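Last updated: February

Hi Demetrio,

You asked for a quick word on where the Erville kitchen money has gone, so this is me with a coffee and a pile of receipts. The short version is that we're open, people are cooking, and we're a little under budget!

The biggest change is the dishes. We used to own a jumble of chipped mugs and not much else, and now the Ivness grant has bought us 37 pieces of white tableware, a few of them with painted bands (I picked those, I admit it). We also got the wire rack for the counter, so bowls go in rim-down and plates stand up in the slots. It sounds like a tiny thing -- but the old towel-on-the-counter system drove everyone nuts.
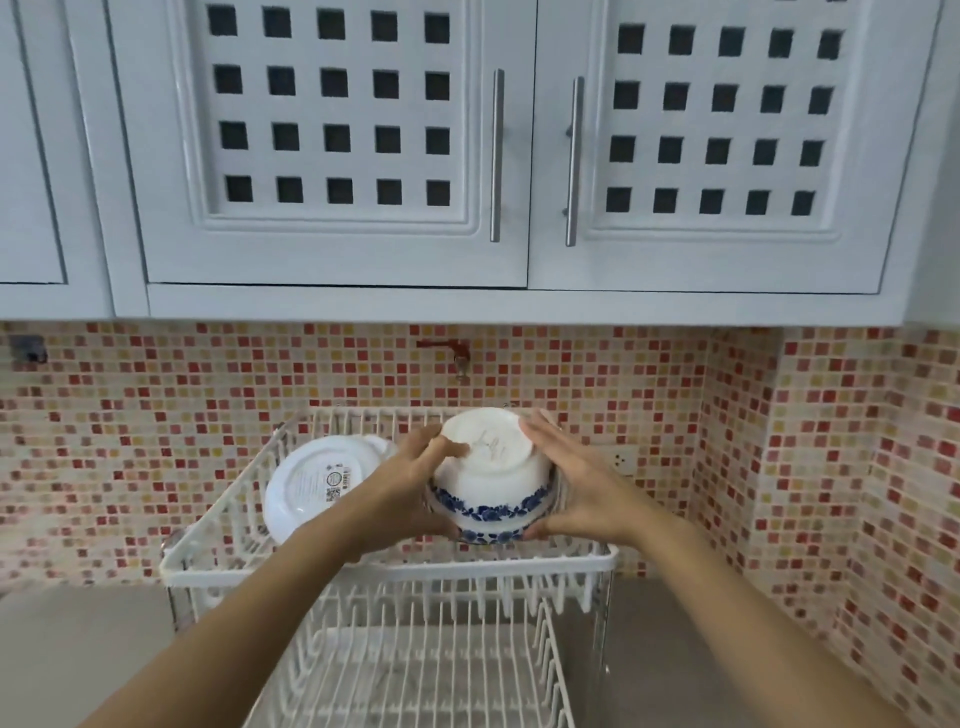 Are we going to need a second rack this year?

Probably in the fall, when the Londuvier lunches move over to us. For now the one we have copes fine if people put things away before the next meal.

The cooking evenings have gone better than I hoped. We've run 10 so far, with up to 19 people at a sitting, and the washing up gets shared out at the end along with the leftovers. Two bowls have been broken, both replaced from the small repairs line. I'd like to keep that line open through the summer if you're okay with it.

Paulík finished the electrical check and sent the invoice, which I've put in with the rest. The tile stays as it is, by the way. We talked about painting over it and people really didn't want that -- they like the reds and yellows, and so do I. 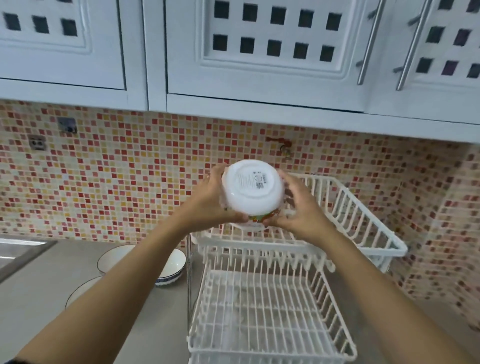

Dish rack and bowls on the kitchen counter, Erville.

Still to do: shelf labels, a proper hook for the towels, and a decision from you on the lunch budget. If you could get back to me on that last one before the Londuvier group starts asking again, I'd be really grateful. The receipts are in the blue folder and I can scan them any time you want.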